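Clearing and resetting a work table between jobs

A work table gets used for everything, and small parts go missing on it faster than anywhere else in the shop. This routine takes 13 minutes once you know it. Do it at the end of each job, before the next set of parts comes out.

What you need
A soft brush
Two lint-free cloths
Mild soap and water in a spray bottle
A shallow tray for small parts
A sheet of 300 grit paper for rough spots

Start with the small metal pieces: caps, washers, rings, anything round that can roll. Lift them straight up and put them in the tray. If you drag them, grit gets caught underneath and scratches the board. Larger tools come off next and go back to their hooks.

Brush from the center toward the nearest side, then sweep the dust into a pan. Compressed air only moves it under the shelves. 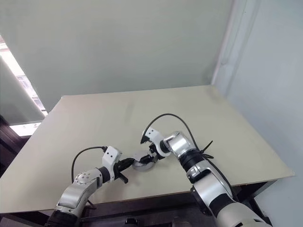 Spray the cloth, never the board. A pale top shows every water mark, and soap left in the corners turns gray after a few weeks. Wipe in long strips that overlap a little, then go over it again with the dry cloth. Leave it alone for 8 minutes before you put anything down.

Check for raised spots by running your palm across the surface. Small ones come down with a few light strokes of the paper – keep it flat and stop as soon as the bump is gone. Wipe that area again.

When you set out parts for the next job, keep the middle of the table for the piece being worked on. Everything waiting its turn stays in the tray. Round parts need a flat side down, or a square of rubber mat under them if they have no flat side. We cut ours from an old Basley drawer liner.

Once a month, tighten the bolts under the top. Ours work loose by December every year when the heating comes on.

Written by Lefteris Tsoukalas for the Larkent workshop pages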